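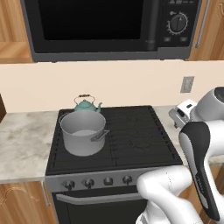

Workshop notes > Simulation > Kitchen tasks > Moving a kettle between burners

This site uses cookies to remember your font size and to count page visits. Accept / Settings

Moving a kettle between burners in simulation, part 3

By Conall Buckley

This part sets up the first full task for the arm: pick up the kettle from the rear-left burner and put it down on the right half of the cooktop. Parts 1 and 2 covered installing the simulator and loading the arm model. You need both working before you start.

The real arm lives on a bench at the Flondley shared workshop. Everything on this page can be done at home on a desktop machine without touching it. The task code is in the Jutitz folder, and the kitchen layout comes from the Levchenko scene pack.

1. Check the scene loads at rest

Start the simulator with the motors disabled and gravity on. Let it run for 200 steps and then read the positions of the kettle and the pot. Neither should have moved by more than a millimetre. If the kettle creeps sideways, its collision shape is touching the grate ridges at an angle. Replace the grate collision mesh with a single flat box at the same height and keep the ridged mesh for display only.

The pot stays on the front-left burner throughout. It is an obstacle, and its side handle points to the right, into the space the arm would like to use. Give the handle its own collision shape. A plain cylinder for the whole pot will pass every test and then let the forearm go straight through the handle.

2. Set the start pose

The arm starts low, in front of the control knobs, with the gripper upright over towards the right countertop. Save this as "home" in the pose file. Check the clearance between the upper link and the knobs before saving. The knobs are modelled as fixed bodies, and a start pose that overlaps one of them produces a large kick on the first step.

3. Define the grasp

Grip the kettle by the copper-brown part of the wire handle. Do not attempt the body, which is rounded and mostly boxed in by the pot.

Place the grasp frame at the middle of the grip. Line up the closing direction of the fingers so that they close across the grip and not along it. Set the approach direction to straight down. Set the gripper force limit to 14 newtons. Higher values make the thin handle jitter between the fingers, and the kettle starts to swing.

4. Add the waypoints

Use these in order:

home
above kettle
grasp
lift
across
above target
release
home

"Lift" has to be high enough for the bottom of the kettle to clear the rim of the pot, but the microwave limits how far up the wrist can go. Work out the lower limit first, then move the wrist up in small steps until the collision checker complains, and use a height between the two. In my copy of the scene that leaves 42 mm to play with.

"Across" is a straight line to the right at constant height. Keep the speed low. The kettle hangs from its handle and will keep swinging after the arm stops. Add a pause at "above target" and wait for the swing to settle before going down.

5. Run and log

Turn on the contact log and run the whole sequence. The only contacts you should see are fingers to handle and kettle to grate. Common faults:

Forearm to pot handle: the elbow is too low. Add a joint limit on the elbow or change the preferred elbow direction in the solver settings.

Wrist to microwave: the lift height is too great, or the solver has picked a wrist-up solution. Fix the wrist orientation for the whole move.

Kettle tips on release: the fingers are opening before the base is flat. Trigger the release on contact force, with the height as a backup only.

6. Save the run

Export the joint path with the Stornorico script, using the same time step as the simulator. Keep the contact log in the same folder as the path file. Part 4 replays the path on the bench arm at reduced speed and will ask for both files.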